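How to Paint a Worktop a Smooth Matte Slate Gray

I love a dark, flat work surface! Small parts show up on it, the ceiling light doesn't bounce back in your face, and it makes even an old top feel new again. If yours is scratched or just plain ugly, paint it. You can do all the hands-on work over a few evenings, and a 500 ml can was plenty for mine, with enough left over for touch-ups.

What you need

Torkeo bonding primer
Urow furniture paint in a matte slate gray
Matte water-based clear coat
Medium and fine sandpaper
A small foam roller and a decent brush for the edges
Dish soap, a bucket, lint-free rags

1. Take everything off and wash the top with warm soapy water. Rinse, then let it dry overnight.

2. Sand with the medium paper until the shine is gone. You aren't trying to get down to bare material, you just want the whole thing to feel a little rough under your palm. Vacuum, then wipe with a damp rag.

3. Fill any dents now. I skipped two tiny ones the first time and stared at them for a year.

4. Brush primer along the edges, then roll the rest. It will look patchy and awful (mine did) and that's fine. Leave it as long as the can tells you.

5. Roll on the first coat of gray. Go lightly, keep a wet edge, and finish every pass in the same direction, end to end. Don't go back over a spot that has started to grab!

6. Sand very gently with the fine paper, wipe, and roll a second coat. This is the fun one, when the color suddenly goes deep and even, with that slightly bluish cast I was after.

7. Two thin coats of clear. Stir it well and don't shake it, or you'll be chasing bubbles.

Give it a full week before anything heavy sits on it. I know, it's hard to wait. A soft cloth and plain water will keep it clean after that.

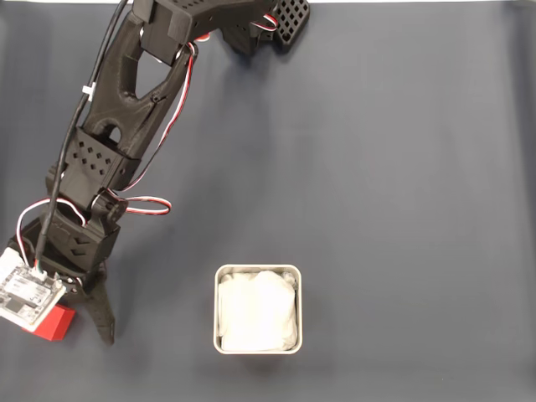
Alfie Stockdale
Did mine in the same gray last May and the clear coat dried streaky. Thinner coats fixed it, plus a new roller for each one. Would you use the same primer on a metal top?

Reply from the author
Check the can first, mine was only meant for wood and laminate. Birkett has a metal one I keep meaning to try!

Contact | © Filby Workroom | Back to top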